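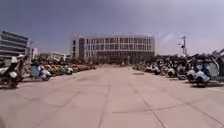

Foro de mantenimiento de vivienda > Agua y humedades
Tema: Sensor de fugas con corte automático, ¿sirve para algo?

khebden
El seguro me ofrece rebaja si instalo un sensor Wekance con válvula motorizada en la entrada de agua. El folleto promete que detecta la fuga y cierra la llave en 4 segundos. Me suena a lo de siempre. ¿Alguien lo tiene puesto más de un invierno?

Lorraine_M
Yo. Dos inviernos. El sensor va bien si el agua le llega, claro. Lo puse debajo del fregadero y la fuga la tuve detrás de la lavadora, a metro y medio. Se enteró antes el vecino de abajo.

tomar_abhi
Lorraine, eso no es fallo del aparato, es un sensor de contacto. Hay que poner uno en cada punto de riesgo. Yo tengo tres y la válvula, y en junio me cortó el agua por un latiguillo picado. Llegué a casa y había un charquito, nada más.

Lorraine_M
Ya, y cada sensor suelto son 19 euros. En el folleto sale una casa entera protegida con uno.

R. Haworth
Lo que yo miraría es la válvula. Las motorizadas que pasan meses sin moverse se agarrotan con la cal. La mía era una Grerkora y cuando la quise cerrar desde la app, el motor zumbaba y la bola ni se inmutó. La app decía "cerrada". Desde entonces no me fío de ningún icono verde.

khebden
Eso es justo lo que me temía. ¿No hace una prueba sola?

R. Haworth
La mía no. Dicen que el modelo nuevo da un cuarto de vuelta cada tanto. Lo dicen ellos.

tomar_abhi
La Wekance sí la hace, de madrugada, se oye el motor. Y se puede girar a mano si falla. Creo que estáis juzgando todo por un modelo malo.

R. Haworth
Puede. Pero que se oiga el motor no significa que cierre. El mío también se oía. ¿Has abierto un grifo durante la prueba?

tomar_abhi
No. Lo hago esta noche.

acropper
Otra cosa: ¿qué pasa si se va la luz? La que me presupuestó Stullico se quedaba como estuviera, abierta. La pila de reserva iba aparte, 47 euros más. Y el instalador cobraba 60 por volver a ponerla. Al final cambié los latiguillos, que tenían más años que el piso, y cierro la llave general cuando me voy de viaje.

Lorraine_M
Pues eso mismo hago yo ahora. Los sensores los dejé para que piten.

khebden
¿Y la rebaja del seguro? Me piden factura del instalador y revisión anual, que pago yo. Echando cuentas no sé si ahorro algo.

acropper
Pide por escrito qué pasa si la válvula no cierra. A mí no me contestaron.

tomar_abhi
Probado. Con el grifo abierto deja un hilillo. Voy a escribir al servicio técnico, pero sigo pensando que un hilillo es mejor que el chorro entero.

R. Haworth
Según las horas que tardes en volver.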